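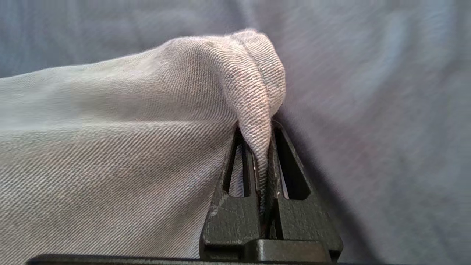
Pale gray twill, folded edge with the seam along the top.

April, dye room notebook, started 7 a.m. with bad coffee

Okay, the alum. I've been grumbling for two weeks about streaky mordanting and I finally sat down and did it properly, so this is me writing it up before I forget what I did (again). Anyone picking up the oak gall work from me, read this one first and skip my last three entries, they're mostly complaining.

The background is that our tap water here at Brirkdale is hard. We all know that, the kettle looks like a cave. What I hadn't thought about is that we switched the big pot over to the hot line when the rinse sink went in, and the hot line bypasses the softener! Szabolcs spotted it while he was under there hunting for a drip. So everything from the big pot has been hard-water mordanted and everything from the small pot hasn't, and I've been comparing the two like a fool and blaming the galls.

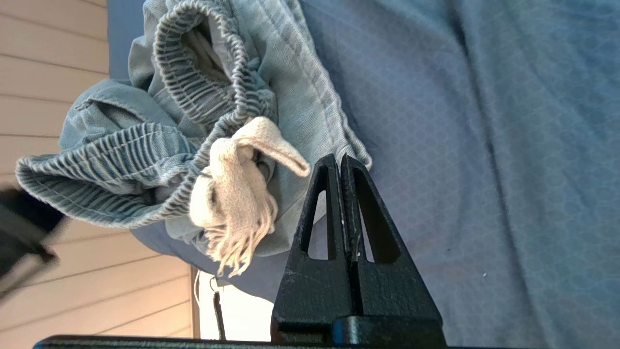

4 min read

So, fresh start. I weighed out 410 g of cotton scraps, all from the same bolt end, and scoured the lot in one go so I couldn't mess up that part. Washing soda and a little neutral soap, simmered for an hour, and the water came out the color of weak tea. I always forget how much gunk is in cotton that looks clean. Miklós wandered past and asked if I was making soup.

Then I split the batch between the two pots, softened water in one and straight hot line in the other. Same galls, same crush, same strainer. The galls steeped overnight in a bucket with the lid on, and next morning the liquor smelled like a wet fence. I like that smell. Chiyo does not, and has asked me to please move the bucket closer to the door.

Tannin bath for both, then a good squeeze, then alum. I kept the lid off this time and stirred by hand every 10 minutes. Boring, but I had the radio on and I got my drawer tidied between stirs. The old instructions taped up over the Lova scale say to stir "occasionally," and I've crossed that out and written the number in. Kenneth, if you want to argue about it, the pencil is on the string.

After the alum I hung everything on the back line out of the sun and didn't touch it till after lunch.

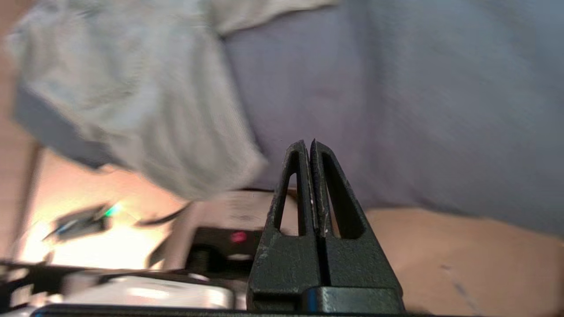

The softened pot won by a mile. I dipped strips from both in the same iron bath and the softened ones came up a nice even gray, cool, a bit like slate. The hard-water ones went blotchy within a minute, with darker tide lines where the cloth had been creased. I turned a couple over hoping the back would be better and it was worse. They can be polishing rags.

One thing I can't explain yet. The edges of the softened strips came up slightly warmer than the middles, a bit brown if you hold them by the window. It could be leftover tannin wicking outward while they hung. It could also be my iron solution, which is from the old jar and has a crust around the neck that I didn't love the look of. I'll mix new iron before the next round and throw that jar out. (Properly, in the drum, not down the sink. I heard you the first time, Miklós.)

Also tried a pinch of cream of tartar in one tiny side pot because I read it somewhere, and all it did was make the gray weaker. I don't see a reason to do that on cotton again, though somebody with wool might want to have a go.

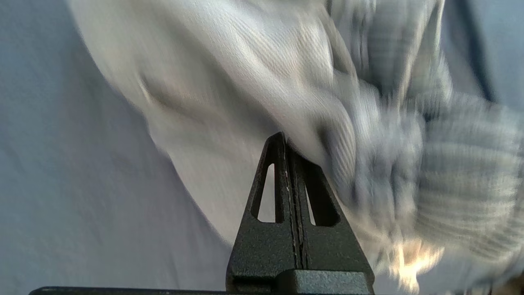

Kinga Magyar
Dye room lead

Stuff to do before the next round, in no particular order:

Get the big pot back on the softened line. Szabolcs says it's an easy swap if he can find the right fitting, and if not there's always buckets.

Order galls. The last sack was lot 2320 from Bíró and it was really good, hardly any dust in it and not many with the wormholes, so I'd love more of the same lot if they still have it.

Relabel the tannin buckets. The marker has washed off both and I got them mixed up this morning, caught it by the smell.

Test strips from the softened pot are pinned in the green binder behind the madder pages, washed and unwashed side by side. I haven't done a light test. I'll tape a few up in the south window tonight, half covered with card, and have a look at them when the new iron is mixed. Please don't take the card down to see how they're doing, Chiyo!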